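March, equipment notes, handheld gripper pairs

Starting the spring order list. Current stock is 8 working pairs and 2 in the parts bin. Blue finger pads are the fastest moving item and have no budget line of their own. They were buried under "misc" last year, and I would like to stop doing that.

Tabletop work with bags and wrapped food goes on in the kitchen. Round table, striped cloth, soft packages plus one clear rigid box. This is the load I am budgeting for, so pad wear on film and paper matters more to me than peak grip force.
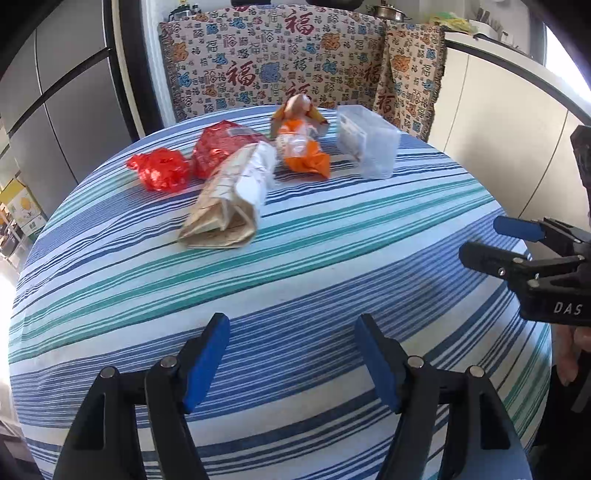 Do we buy complete pairs or rebuild from parts?

Rebuild the 2 in the bin first, then buy complete. Pivot pins and pads are cheap. The housings are what we can't source separately, and Fleltovitz won't quote them as a loose part. Complete pairs from them come with a lead time of 11 weeks, so the order has to go in before the rebuild is finished.

Quotes so far:
Fleltovitz – complete pairs, pads included, 11 weeks
Otov – pads and pins only, ships from stock
Magsi – complete pairs, no spare pads, waiting on a revised number
Ravex – no answer

Asked Otov for a price break at 21 pad sets. They offered it, but only on one delivery. Storage is fine, one drawer. My concern is shelf life of the rubber. Their data sheet gives no figure and I have written back to ask for one.

Small correction to last month's sheet: the shipping line was entered twice. Kanokwan caught it. Total drops, and the difference goes to pads.

On quantities. If the kitchen work continues through summer at the present rate we need two pairs per station, one for each hand, plus one pair shared as backup. That comes to

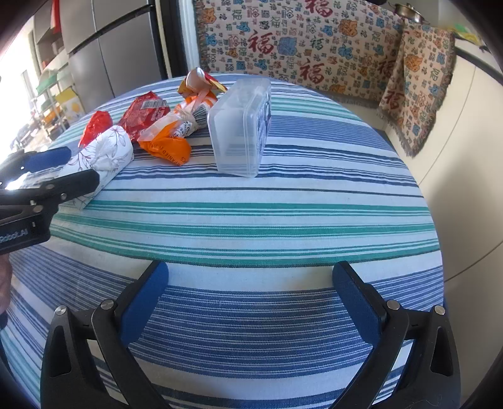 11 pairs for five stations. We hold 8, the rebuild gives 2, so the gap is a single pair. I had pencilled in three. Cutting it to one frees enough for a second charger shelf and a proper set of drivers for the small screws, which we keep borrowing from the other bench – and not always returning.

Open question is whether five stations is the right number. Evaristo's plan says five. The room booking says four until the end of the term. I am budgeting for five and will mark the last one as deferred.

Props are a separate line. Bags tear, paper bundles go soft at the folds, and packaged food has to be replaced. Small money but it recurs, so it gets its own row with a monthly cap. Clear lidded boxes last longer and can stay under general supplies.

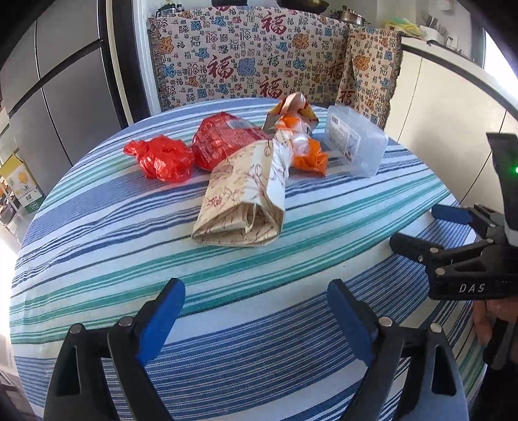

Nahom Derese: One spare pair is too thin with an 11-week lead time. If two fail in the same month you lose a station until summer. I would buy two and defer the charger shelf.

Noted. Moved the shelf to deferred, changed pairs to two. Xiaoqing to confirm the account code before I send it to Fleltovitz.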